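Ticket 103: Ots keeps dropping my recipe scans when it syncs to the laptop
Opened 24 September 2019
Product: Ots for desktop, synced through a Clirus account
Status: Solved (by me, mostly)

Hi all! I'm keeping this as a running log because the last time I opened a ticket I had to explain the whole thing three times, and I'd like to just point at it this time.

So, the background. I've been scanning my family's recipe cards into Ots since last December. They're index cards, mostly, plus a few pages torn out of church cookbooks and one thing written on the back of a seed packet. I scan them on the old Bruvier flatbed, they land in a folder on my desktop machine, Ots picks them up and makes a nice little page for each one, and then Clirus is supposed to carry everything over to the laptop so I can read it in the kitchen.

It did that fine all summer. Then I updated Ots, and now the laptop shows the recipe titles but a bunch of the pages are blank. No scan, no error, just a gray box with the title over it. On the desktop they all look perfect.

First try: signed out of Clirus on the laptop and signed back in. It re-downloaded everything, which took forever on my connection, and the same pages came back blank. 66 of them, according to the little "missing attachments" number in the sidebar.

Second try: removed Ots from the laptop completely and installed it fresh. Still 66. At least it's consistent!

Third try was the one from the help page, where you hold down Shift while Ots opens and it rebuilds its index. This did something weird. The number went down to 40 and I got very excited, and then I closed the lid, went to make dinner, and when I came back it was 66 again. I have no idea what that was about. I did it a second time to be sure and got the same thing.
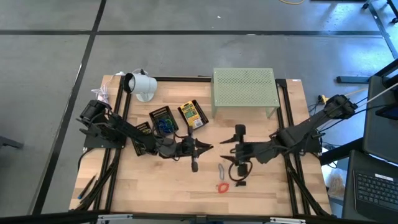

After that I stopped poking at the laptop and went back to the desktop, which I should have done sooner. I sorted the scans folder by date and then by size and looked for anything the blank pages had in common. Date was no help, they were all over the place. Size was no help either (I was sure it would be size, I'd have bet money on it).

Then I sorted by name, and there it was. Every blank one had a slash-looking character in the file name. I'd been naming cards things like "Biscuits 1/2 batch," and the desktop lets you type that and quietly swaps in some lookalike character. The old Ots didn't care. The new one on the laptop sees that character and gives up on the file.

Reply from Tristico support (they handle Ots questions now, apparently): they asked for my log file and suggested I turn off "keep original names" in the sync settings. I sent the log. Turning off that setting fixed new scans right away - I tested it with a pie crust card - but it didn't touch the old ones, so I still had 66 gray boxes.

What finally worked, in case you're here with the same problem:

Quit Ots on both machines. Really quit it, from the tray icon too.
On the desktop, rename every file that has the slash thing in it. I just typed "half batch" or "quarter cup" in its place.
Open Ots on the desktop only and let it sit until the Clirus icon stops spinning. Mine took 26 minutes.
Then open it on the laptop.

The order matters! I opened the laptop too early the first time and it pushed the old names right back to the desktop, and I got to rename a whole pile of them again. I'm guessing that's also why the count jumped back up on me during the index rebuild, but support hasn't confirmed it.

One leftover problem: the tags. All the renamed cards lost their tags, so my "holiday" list is pretty thin right now and "bread" has one thing in it, a banana bread, and I don't even like that one. Support says the tags are stored against the file name and there's no way to bring them back in bulk. I've put in a feature request for that, separate ticket.

Marking this one solved. I'll be over here retagging casseroles.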